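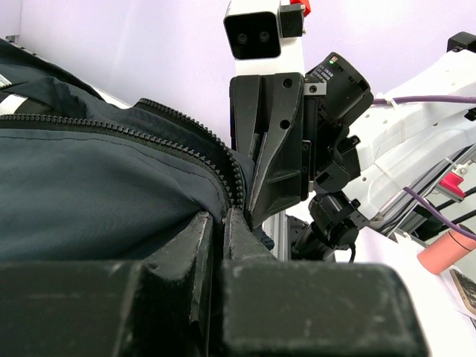

Software Engineer, Bimanual Control and Perception

Posted in January by Awuor Biwott

We use cookies to remember your search settings. Accept | Manage preferences

Jonix is hiring a software engineer for its two-arm manipulation group. The position is full time and on site. You will write and maintain the code that sits between the learned policies and the joint controllers, and you will share ownership of the wrist camera pipeline.

Background

The group works on soft goods: bags, pouches, garment covers and anything else that closes with a zipper or a drawstring. Both arms work on the same piece of fabric, so an error in one arm's pose estimate shows up as tension in the other arm's grasp. Most of our open problems come from that coupling. The fingers also hide the zipper track at the moment its position matters most, and a single wrist view is seldom enough to recover it.

The current stack is C++ for everything inside the control loop and Python for planning, training and log analysis. Messages between processes go through Hatel, our in-house transport layer. Recorded episodes are stored and indexed in Storetti, which holds 1,752 reviewed bag-handling episodes at present. Review is done by hand and is slow. Fixing this is part of the job.

What you will work on

- Compliance control for two arms holding one deformable object, including force limits that depend on grasp state
- Hand-eye calibration for the wrist cameras, and a check that detects drift before a session is recorded
- Time alignment of camera frames, joint states and gripper commands
- Zipper track and seam segmentation under heavy occlusion by the fingers
- Collision checking for close gripper-to-gripper work, where the usual safety margins would rule out every useful plan
- Replay and annotation tools in Storetti, in particular automatic flagging of slipped grasps

In the first 90 days you will be expected to take over the calibration code, bring its tests into the nightly build and propose a replacement for the present drift check. You will have a bench with two arms for this work and will not need to book time on it.

Requirements

- At least three years of professional C++ on a system with real timing constraints
- Working knowledge of rigid-body kinematics, camera models and numerical optimization
- Python good enough that other people can run your scripts
- Experience debugging on hardware. Simulation experience is welcome but does not replace this
- Written English suitable for design notes

Useful but not required: training or deploying imitation policies, tactile or motor-current sensing, contact modeling for cloth, prior work on log storage formats.

The team

You would join a team of seven and report to Mahsa Najafi, who leads manipulation software. Mechanical design and gripper tooling belong to a separate group down the hall. Finger geometry changes fairly often, and collision models have to follow — expect to read CAD exports.

How to apply

Send a resume and one page on a control or perception fault you traced to its cause. Describe the symptom, the measurements you took and the fix. Code samples are optional. Address the application to Awuor Biwott in recruiting and put "Bimanual Software" in the subject line.

Selected applicants have a phone call with Mahsa, then a paid half-day exercise on recorded data, then a visit to the lab. The exercise uses a short log with a known synchronization fault. You may use any tools you like and should bring your working notes to the visit. We reply to all applications, including those we do not take further.

Remote work is not available for this role. Relocation costs within the country are covered.

Last updated: January, 4:15 p.m.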